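Ilse Baumgart has worked at Jitetti for long enough to remember when the morning shift began with a paper list taped to the door. The list said which kitchens had to be cleared, which counters had to be wiped and which units went out that day. It took six people to get through it. Today four people start the shift, and two of them sit down to do it.

Jitetti looks after furnished rental apartments, most of them booked by companies for staff on short assignments. When a tenant leaves, somebody has to clear what was left behind, sort it, and put the kitchen back the way the listing shows it. The company handled 1,127 of these turnovers last year. In October it began using two-armed robots for part of the kitchen work, under a contract with the equipment supplier Starkix.

The robots do one thing for now. They pick up items from the counter and put them in a bin or back in their place. People still do the floors, the bathrooms, the beds, the inside of the refrigerator and anything with a stain on it.

What changed most was the hour before the robots go out. Every new kitchen layout is built first as a simulation, and the day's tasks are run there before a machine is sent to the unit. Baumgart used to carry a cleaning caddy. Her title now is task reviewer, and she spends most of her mornings watching simulated arms reach for simulated things people leave in kitchens.

"I know what gets left behind," she says. "The programmers had plates and cups. I told them, put in bottles, put in the little ornaments. That is what you find."

She keeps a running list of objects for the software team. Bottles are on it twice, once standing and once lying down, because a bottle on its side rolls when a finger touches it wrong. Small decorations are on it as well, and they bring a different problem. The robot has to know whether a thing belongs to the apartment or to the person who moved out, and there is no way to tell by shape. For now, anything decorative is left where it is and flagged for a person.

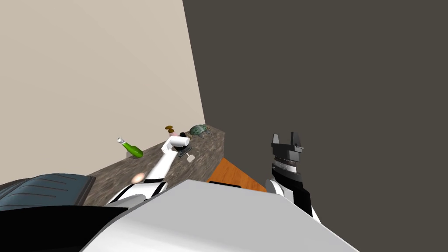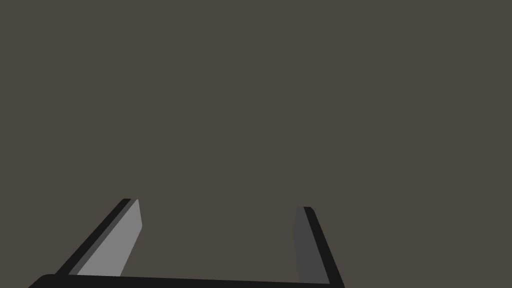

Views from the simulated kitchen work. The first shows both arms, one reaching over the stone countertop, with a green bottle on its side and a turtle figurine; the second is a close view of an open gripper.

Reviewing is slow work. A run is played, marked, and played again from another view. Reviewers write down where the arm came in too low or opened too late, and the notes go to the engineers at the Nodorlow office by noon. During the first weeks the team marked 1,000 runs and passed 942 of them. The other 58 were mostly small items near walls and corners, where the arm had little room to turn.

Baumgart says her knees are better and her eyes are worse. She asked for a second break in the morning and got it. She also asked for the reviewers to spend one day a week in real apartments, and that took longer. Managers worried it would cut into review time. She argued that after a month at a desk she had started forgetting how crowded a counter gets when two people share a unit.

The two jobs that disappeared from the morning shift were not layoffs, according to the company. One person retired and the other moved to the linen room. The people who stayed see it a little differently. Several of them said the four left on the shift are expected to cover sick days that six used to cover, and that a robot waiting in a van does not help when the elevator is out.

Pay is the other open question. Reviewers earn more per hour than cleaners, but there are only two reviewer posts, and both went to people who were comfortable typing reports in English. A written course for the rest of the staff has been promised for the spring. So far 86 employees have put their names down for it.

Ndlovu, the apartment building where the trial started, now has robots in its kitchens three mornings a week. The cleaners there work one room behind the machine. They have learned to leave the counters alone until it is done, and to check the flagged items first – the tenants call about those.

Baumgart goes along on her day out of the office. She brings a caddy with her, the same one she used before, and does the sink while she is there.

Last updated: 22 Feb 2022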